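Didasar, Fall Collection, and a Coat I Still Think About
September 27, 2021

I went to the Didasar show on Saturday, my first in person since before everything closed. The invitation came by mail, on gray card, with a seat number written in pencil. I was in the third row, behind a very tall man, and I saw most of the clothes from the knee up.

Didasar is a small label. They show twice a year, they don't buy ads, and for a long time they only made shirts. Shanti Vashisht took over the design side in March and this was her first full collection. I had no idea what she would do with it. Her earlier work at Ilico was all jersey and drape, soft things that hung off the shoulder, and Didasar has always been about a stiff collar.

What she did was keep the collars and change everything under them. The first look was a white shirt with a collar you could cut bread on, and below the second button the cotton gave way to a fine wool knit, joined so neatly I could not see the seam even when the model turned. There were six or seven versions of this. One in navy, one in a brown I would call tobacco, and one in a green that looked better on the runway than it does in the pictures the label posted afterward. I would wear the navy. I would not wear the green.

The pants were less interesting. High waist, wide leg, one pleat. I own a pair very much like them that I bought used for 20 dollars, and mine have deeper pockets. A few of the models had their hands in their pockets and you could see they only went in as far as the knuckles. I don't know why designers keep doing this. If a pocket is there I want to put my keys in it.

Then the coats came out. There were four, and the third is the one I have been thinking about since. It was charcoal, cut long, past the calf, with a sleeve set so low that the armhole started almost at the ribs. On most coats that gives you a bat wing and you can't lift your arm without the whole hem going up. Here there was a gusset under the arm, a big diamond of the same cloth cut on the bias, and when the model reached up to fix her hair at the end of the runway the hem stayed where it was. I wrote "gusset" in my notebook and underlined it twice.

The cloth came from Bhardwaj, according to the sheet on my chair. It is a wool and mohair mix and it has a slight shine to it that you only get from some angles. I have sewn with something similar once, for a jacket I never finished. It frays as soon as you look at it. Whoever was cutting those diamonds on the bias had a bad week.

The music was too loud. It was one long piece with a lot of drums, and for the last five minutes it was mostly drums. The setting was plain, with a bare floor and folding chairs and daylight from one side. I liked that. I have been to shows where I remember the fountain and none of the dresses.

Afterward there was a showroom upstairs where you could handle things. I got there late and the shirts were already three deep in people, so I went to the coat rail. The third coat weighs more than I expected. The lining is a plain dark twill, sewn in by hand at the hem and by machine everywhere else, and there is an inside pocket that fits my phone and my notebook together. So somebody at Didasar does know how to make a pocket.

I asked about prices. The shirts with the knit body start at 300 dollars. The coat is 1,462 dollars, which I can't pay, and they are making 209 of them. Each one will have its number stitched inside the collar. I am not sure the number adds anything for the person wearing it, but I can see how it helps sell a coat.

I talked for a while with Seema Srivastava, who was also writing up the show, and we disagreed about the knitwear. She thought the shirts were a clever idea repeated too many times. I said a small label has to repeat itself if it wants a shop to take a full rail of anything. She said a shop could take two colors and be happy. We left it there and went to look at the belts.

The belts were by Fliltance, narrow, in a matte black leather with a flat buckle. They were styled over the coats and I thought they spoiled the line. A coat cut that wide should be left to hang. Take the belt off and it's a different garment, and a better one. In the showroom they had the coats without belts and three people near me said the same thing.

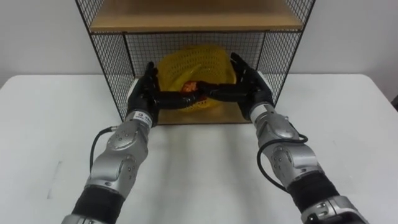

Kamlesh Rastogi wrote to me on Sunday to say I was wrong about the belts, and that without one the coat would swallow anybody under five foot six. A belt is the only way a shorter person gets to wear that much cloth, Kamlesh said, and the models at the show were no guide to it. I am five foot nine, so I had not thought about that. I still don't like the buckle.

As for whether this is a good first collection, I think it is. It's uneven. The pants could have been left out, and there was a run of gray skirts in the middle that I have barely mentioned because I can barely remember them. But the shirts are a real idea and the coats are very well made, and I would rather see that than 30 tidy looks with nothing in them.

I have been trying to draft the gusset at home. So far I have a paper pattern and one test sleeve in old bedsheet cotton. The arm lifts fine but the diamond pulls toward the back, so either my angle is off or I need to move the point forward by half an inch. If anyone reading has set a bias gusset into a low armhole and had it lie flat, please tell me which side you sewed first.

Next week I'll write up the two smaller shows I saw on Friday. One of them was mostly hats.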